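Stillon Open Day Recordings

Wrist-camera recordings from the Stillon open day in December. Visitors watched a two-finger gripper work on household plastic items.

Contents
783 episodes, 8 tasks. Maximum episode length 60 seconds. Tasks include work on white molded plastic furniture parts and grasping of cylindrical objects.

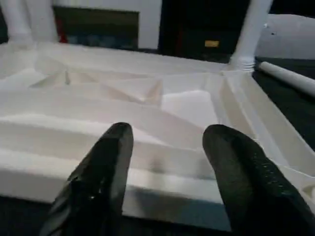 Each episode folder holds the video, joint states, gripper width and a task string. Timestamps are in seconds from episode start. 53 episodes were stopped by the operator and carry the flag aborted=1. They are left in the main split.

Known issues
Gripper width was logged at a lower rate than video. Resample before training. Exposure was left on auto.
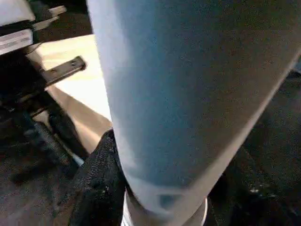
Can the aborted episodes be dropped?
Filter on the flag when loading. The episode numbering will then have gaps.

Maintainers
Chinyere Ogundipe (recording), Chukwuemeka Nnaji (format, loader)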